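Progress report to the Ommont Fund, second instalment
Community lunch and kitchen skills, Allel Road Hall
Prepared by Natalie Wainwright, January

Sorry this is a bit later than planned, boiler trouble then half of us down with the same cold. Figures first as you asked, then the rest.

Where we are

521 lunches served since the last report. Up on the period before, mostly down to the older people's group moving over to us from the library. Roughly 42 regulars, by which we mean people who come at least every other week. The rest drop in and out. We expected it to dip over Christmas and it did, though not as badly as last year.

Cooking course: two groups finished, third one has started. Evening group is full with a waiting list. Daytime group is not full and we need to think about why. Liam Clegg reckons the start time is wrong for anyone doing a school run and wants to try 10.15. We will move it after half term and see.

Food costs are holding. Porivon are still letting us have the dented tins and end-of-line pasta at a flat rate. Fresh veg is the problem — onions and peppers especialy. We have gone to more soups and bakes and fewer salads. Some grumbling, not much.
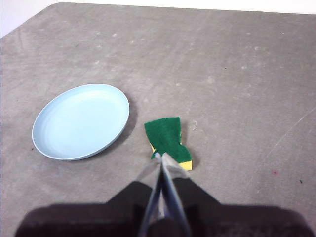 Crockery and small kit. This was the line you queried last time so a bit more detail. We had budgeted for full replacement of plates and bowls and have now spent about half of it. The old white set was chipped all over and the environmental health officer had mentioned it twice. Denise Nuttall went round the catering suppliers and came back with three samples, and the group picked the light blue round one with the raised rim, mainly because gravy stays on it. First batch is in use. Second batch on order, delivery promised before the end of the month. Bowls to follow once we know what is left.

Kitchen hygiene

Everyone on the rota now has the basic food safety certificate apart from two new starters, who are booked on. Fridge temperatures written down morning and afternoon, folder is by the back door if you want to look at it when you visit. One missed week in the autumn when the sheet ran out and no one printed more. Reece Dawber has since put 100 copies in the cupboard so that should not happen again.

Washing up is still the bottleneck. We have one sink and no dishwasher, and on busy days people are washing up until gone three. Reece has split it into a scrape and stack table, a wash and a dry, and changed the rule on sponges so they get thrown out at the end of each lunch day. Costs a little more. Worth it.
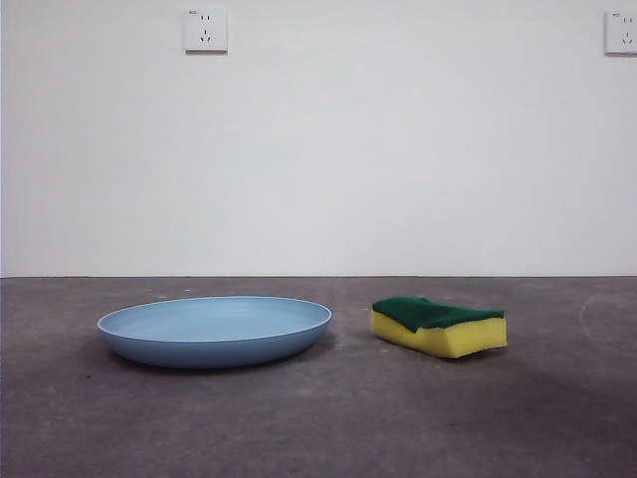 Plate and washing-up sponge, Allel Road Hall.

The quote for a small commercial dishwasher is higher than we put in the bid, partly because the pipework needs moving. We are not asking for more money in this report, just flagging it. Ginette Chisholm is getting a second quote and will also ask whether a reconditioned one would come with any sort of warranty.

What has not gone well

The recipe cards. We said we would have a full set printed by now and we have a folder of handwritten ones and a half finished template. Nobody has had the time. Liam has offered to type them up over the next few weeks, so revised date is end of March.

The Kettle mornings (tea, toast, benefits advice) had a slow start. The adviser was off for most of the autumn and people stopped coming when there was only toast. She is back and numbers are picking up but I would not want to give you a figure yet.

Next three months

Move the daytime course. Finish plates, order bowls. Second dishwasher quote. Recipe cards done. A short survey of regulars, Denise is drafting teh questions and will send them over for comment before it goes out.

Spending against budget is on the attached sheet. The underspend on travel is real, we would like to move it to ingredients if you are happy with that — could you let me know either way before the next payment.

Natalie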